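Hello all, and thanks again for the grant! We're seven months into the Parville drinks history project and I've got plenty to tell you. The Zunirden archive has let us borrow 66 old café menus (some of them very sticky), and I've now typed up nearly 200 recipes, mostly cordials and shrubs.

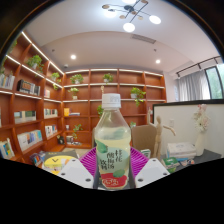
Our tasting evenings at the Drulitz hall have been a joy, and June's was packed out. I'd planned to stick to local recipes, but people kept asking what the rest of the world does with sour fruit, so I'm adding a page on bottled plum drinks, starting with the osmanthus one in the mint green label – pale yellow-green, and a lovely way into the subject!

Money next. We've spent 3206 pounds, mainly on hall hire and scanning, and the Szilágyi print shop still has to send its bill for the booklet. I'll pass that on as soon as it lands.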